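东西放在哪里:给小朋友讲分类和收纳

你有没有找过一支红色的笔,把整个抽屉翻了一遍?抽屉里有尺子、橡皮、贴纸、旧电池,还有一只不知道是谁的手套。笔最后在最底下。东西其实并不多,只是混在了一起。

这篇文章讲的是怎样把混在一起的东西分开,再给每一样找一个合适的地方。大人在仓库、图书馆和厨房里每天都在做这件事。

什么叫分类

分类就是把有相同特点的东西放到一起。这个“特点”可以由你来选。

比如桌上有一堆积木。你可以按颜色分,红的一堆,黄的一堆,蓝的一堆。你也可以按形状分,方的一堆,圆柱的一堆,三角的一堆。还可以按大小分。同样一堆积木,选的特点不一样,分出来的结果就不一样。

选好一个特点以后,分到一半最好不要换。如果前面按颜色分,后面又按形状分,一块红色的圆柱就不知道该去哪里了。它既可以放进“红色”,也可以放进“圆柱”。碰到这种情况,回头看看你一开始选的是什么。

有时候需要两个特点一起用。先按颜色分成几堆,再把每一堆按大小分开。图书馆就是这样做的:先把故事书和科学书分开,再在故事书里面按作者的名字排。这叫做分两层。

容器的样子

分好以后,东西要有地方放。能装东西的物品叫容器。盒子、篮子、托盘、罐子、抽屉都是容器,它们的样子差别很大。

托盘很浅,四周有一圈矮边。放在托盘里的东西一眼就能看全,拿起来也方便。珠子、小球、螺丝这些会滚的小东西,放在光滑的桌面上容易跑掉,放在托盘里就有边挡着。托盘的缺点是装得少。端着走的时候如果歪了,里面的东西会滚到一边去。

筐子比较深,四周有的是实心的,有的是一条一条的。一条一条的筐子能透气,从侧面也能看见里面有什么。洗好的水果放在这样的筐子里,水会从缝里流出来。可是太小的东西不能放进去,会从缝里漏掉。

罐子有盖子,适合放怕潮的东西,比如饼干和茶叶。不透明的罐子要贴标签,不然每次都要打开来看。

有些容器里面分成一格一格的,像装鸡蛋的盒子。一格放一个,东西不会互相碰撞。如果一个东西是细长的,可以让它站在格子里,这样占的地方比躺着小。铅笔放在笔筒里也是这个道理。

圆的和方的

收纳的时候,形状很重要。

球怎么放都会滚。它没有平的面,放在平的地方只有一个小点碰到桌子,轻轻一推就走了。所以球需要有边的容器。

圆柱有两种放法。让它站着,平的那一头朝下,它就不会滚。让它躺着,它会滚,不过只会朝两个方向滚,往前或者往后。你可以拿一节用完的胶带芯试一试。

方块最老实。它每一面都是平的,怎么放都能站住,还能一块挨一块码得很紧。搬家公司爱用方纸箱,车厢里几乎不留空。要是箱子都做成球的样子,一辆车就装不了多少了。

给容器定颜色

弗蕾娅·戈斯林小朋友住在邓莫尔镇,她家有三个孩子共用一张书桌。以前大家的东西总是拿错。十二月的时候,她妈妈给每个人定了一种颜色。弗蕾娅的盒子是黄色的,另外两个孩子一个用红色,一个用蓝色。写字本、剪刀、发夹,谁的东西就进谁的盒子。

用颜色来标记有一个好处:还不认字的小孩也能看懂。弗蕾娅的弟弟才两岁,他已经知道积木要放进红色的盒子。

颜色也有不方便的时候。有的人不太能分清红色和绿色。如果班里有这样的同学,可以在盒子上再画一个图案,比如圆圈和三角,这样看图案也能找到。

容器的颜色和里面东西的颜色可以一样,也可以不一样。一样的时候最好记,黄的放进黄的里面。不一样的时候,就要贴一张小纸条。

把容器摆到桌上

在桌上做分类,先要把桌面腾出来。可以铺一块垫子,垫子能让容器不容易滑动,小东西掉下来声音也小一些。垫子的颜色最好和要分的东西不一样。棕色的垫子上掉了一颗棕色的豆子,找起来很费眼睛。

容器之间要留一点空。挨得太紧,手伸不进去,还会碰倒旁边的。浅的容器和深的容器可以排在一起,常用的放在手边。

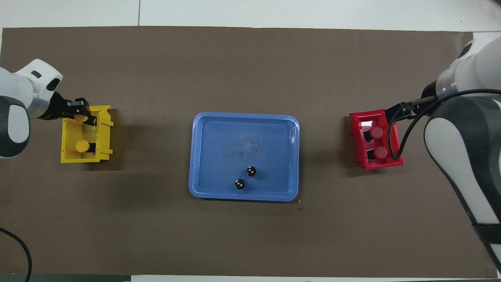
棕色垫子上的黄筐、蓝托盘和红筐。黄筐里有黄色的圆柱,蓝托盘里有两个带白点的黑球。

看一看黑球在托盘里的位置。它们斜着挨得很近,外面有浅蓝色的边围着。再看看筐子的侧面,是一条一条的。想一想,如果把两个黑球换成一把米,放在哪个容器里比较好?

放东西的顺序

往深的筐子里放东西,先放下面,再放上面。重的在下面,轻的在上面。鸡蛋和面包永远放在最上面。

放的时候手要伸到筐口再松开。从高处丢下去,东西会弹起来,也可能把筐子碰歪。放细长的东西时,先对准格子,再慢慢往下放。

往外拿的时候顺序反过来,从上面开始拿。要是你最常用的东西压在最下面,说明它放错了地方,应该换到上面去。

埃尔滕小学的老师贝弗利·马斯登管着一间手工室。手工室的柜子里有38个小抽屉,每个抽屉前面都粘着一个样品:装纽扣的粘一颗纽扣,装毛线的粘一段毛线。她把样品粘在外面,学生不用拉开抽屉就知道里面是什么。7月9日学期快结束的时候,学生们一起整理了纽扣抽屉,一共是378颗。他们先按孔的数目分,两个孔的一堆,四个孔的一堆,然后再按颜色分。

有几颗纽扣没有孔,背后是一个小环。它们两堆都进不去,学生们就给它们另开了一个抽屉。分类的时候常常会遇到这样的东西,可以给它们准备一个“其他”盒。不过“其他”盒要小一点。盒子太大,大家懒得想,就什么都往里放,过不了多久又变成一个乱抽屉了。

动手做一做

准备一个浅盘子、两个深一点的盒子,再从家里找二十样小东西。瓶盖、夹子、玩具车、干净的石子都可以。太小的东西不要给年纪小的弟弟妹妹玩,他们可能会放进嘴里。

第一次,按颜色分。分完以后看看哪一堆最多。
第二次,把东西倒回一起,按会不会滚来分。会滚的放进盘子,不会滚的放进盒子。
第三次,请家里人来分,不要问他用的是什么特点。等他分完了,你来猜。

做完以后把每样东西送回原来的地方。盘子和盒子擦干净,放回厨房。

小词典

容器:能装东西的物品。
分类:把特点相同的东西放到一起。
标签:贴在外面、说明里面有什么的纸条或图案。
圆柱:两头是平的圆面、中间一样粗的形状。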